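Teaching by demonstration > Data collection > Handheld gripper vs leader arm for small-part pick and place

Page 1 of 1

torque_ripple
Posted Wed 23 September, 09:14

We have a pick and place job with small flat parts on a wooden bench top. So far all demonstrations have been done by remote control, leader arm to follower arm, on the Dinon cell. That gave 500 usable episodes since May. The policy trained on them gets the approach right and then fumbles the last two centimetres.

I am thinking of moving to a handheld gripper with a wrist fisheye. Before I do, I would like to hear from people who have mixed the two, or who have gone over completely. Specific points:

Does the missing force feel of the leader arm account for bad closing behaviour, or is that my operators?
How much does the background matter with a lens that wide?
Is there any sense in keeping the old 500?

kestrel_nine
Posted 09:52

Your operators are probably fine. On a leader arm without feedback you close until the follower stops moving, then a bit more. The recorded jaw width ends up smaller than the part every time. The policy learns to squeeze. Plot commanded width against measured width for the last second of each episode and you will see it.

With the handheld tool the recorded width is the real width, set by whatever is between the pads.

torque_ripple
Posted 10:20

Plotted it. Commanded width goes to zero in nearly all of them. Measured width does not, obviously. So that is one problem found.

mudlark
Posted 10:41

I would not drop remote control so fast. Everything you record with the arm is reachable by the arm. With a handheld tool people twist the wrist in ways the robot can't follow. We threw out 229 of 992 handheld episodes at the Skakolo site for exactly that: joint limits, or the elbow going through the bench. Nothing in the recording warns you. You find out when you replay it through the kinematics.

kestrel_nine
Posted 11:03

Agreed on reachability, but that is a training matter for the people holding the tool. Mark the work area, tell them to keep the palm facing the bench, run the kinematic check at the end of each session and not after a month. Our reject rate fell a lot once they saw the results the same day.

benchmark_ben
Posted 11:30

On the background question. A fisheye on the wrist takes in the whole room, and if the room changes between sessions the policy has something extra to hang on to. We went to black cloth behind the bench, clipped along the top edge. Cheap and takes ten minutes. Two notes from doing it.

First, the tags on the gripper plates have to stay readable at every opening, because jaw width is worked out from them. Check fully open and fully closed under your own lighting before you record anything. Glare on one tag will cost you a session.

Second, keep the cloth reasonably flat where it meets the table. Tracking comes from matching visual features, and plain black gives it very few. We stuck foam letters on ours.

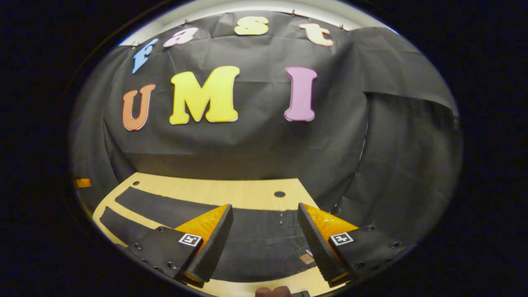
mudlark: the letters fix one thing and break another, I think. Features on the cloth are good for pose tracking, but if they never move then the policy can learn where the part is relative to the letters. Take them away on the real cell and see what happens to your success rate. I would want at least several backgrounds in the set before I trusted it.

benchmark_ben
Posted 12:15

Fair, and we do shift the bench position between batches. But tracking loss ruins the whole episode, while background bias can be diluted with more data. I know which one I would rather have.

mudlark
Posted 12:22

Diluted with how much data? That is always the answer and it always means another month of somebody picking things up.

benchmark_ben
Posted 12:40

Our set is 2000 episodes. I have not tested it with fewer, so I can't give you a lower limit.

plain_bearing
Posted 13:08

Has anyone got the Zarei mount to hold its calibration? Ours drifts after the tool is put down hard. Textured pads also shift slightly on the finger with use, so closed width creeps. We now record a full open and close at the start of each session and rescale from that.

kestrel_nine
Posted 13:31

Same here with the open and close. We do it at the end as well, and if the two don't agree the session is flagged. For the drift, look at the two screws nearest the camera before blaming the mount.

torque_ripple
Posted 14:05

Plan as it stands, tell me if it is wrong:

Keep the old 500 but replace commanded width with measured width for the closing phase.
Collect handheld episodes on the same bench, kinematic check after each session.
Cloth with something on it for tracking, swapped between batches.
Open and close at both ends of the session.

I will also log which operator did what, which Novus export drops by default.

mudlark
Posted 14:19

Fine except the first item. Measured width on the follower lags. Shift it back by the delay or you will teach it to close late. And keep a label for the source of each episode so you can train with and without the old ones.

plain_bearing
Posted 14:26

The operator field is under the advanced export settings in Novus. It has to be ticked again for each new project.

torque_ripple
Posted 14:50

Found it, thanks. Will measure the follower delay tomorrow and post the number.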